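I spent most of this week on the grasp planner, which I'd promised Aaliyah would be tidy by June and very much wasn't. It kept choosing rims seen at a slant, and a white box against a pale wall gives the depth code next to nothing to hold on to.

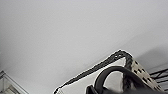

So I've raised the sample count to 1,000 and let the wrist view overrule the head view once we're close in — slower, but I do like it better. Soft toys on a wire shelf are next, heaven help my segmentation masks. 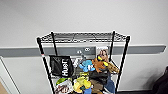

Silviu Bucur wrote back that he'd merge masks from both views before planning anything at all, and I think I'll try his way first.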